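In Praise of the Long Way to Work
by Azucena Hinojosa

When I took the job in Vavside, everybody at the office in Cillent told me to get on the highway and be done with it. I tried that for a month. I arrived early, drank bad coffee in the parking lot, and could not have told you one thing I had passed on the way.

So I went back to the old river road, which takes 20 minutes longer and goes through Younis, past the feed store and the church with the blue door, and over a bridge where you have to wait your turn. I have been waved across that bridge by farmers, school bus drivers, and once by a man holding a very large cake, and I've come to think that those few seconds of waving do more for my mood than any podcast ever did.
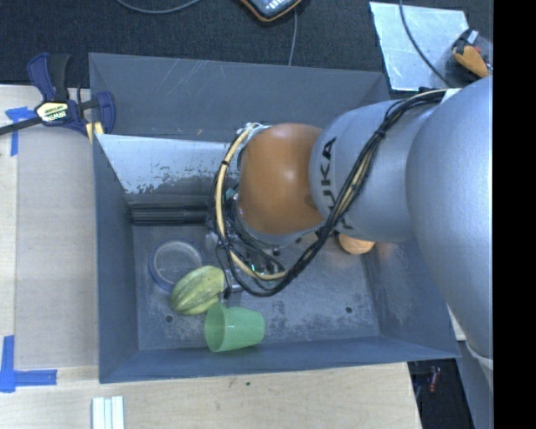
What the minutes are for

My sister says I'm throwing time away, and she has a point (she has three kids, and I have a cat). I wouldn't tell a tired parent to drive farther. But plenty of us do have the minutes, and we hand them over to the couch without a second thought. I'd sooner spend mine in May with the window down, behind a tractor, deciding what to make for supper.

The county wants to straighten the road next year. I hope they leave the bridge alone.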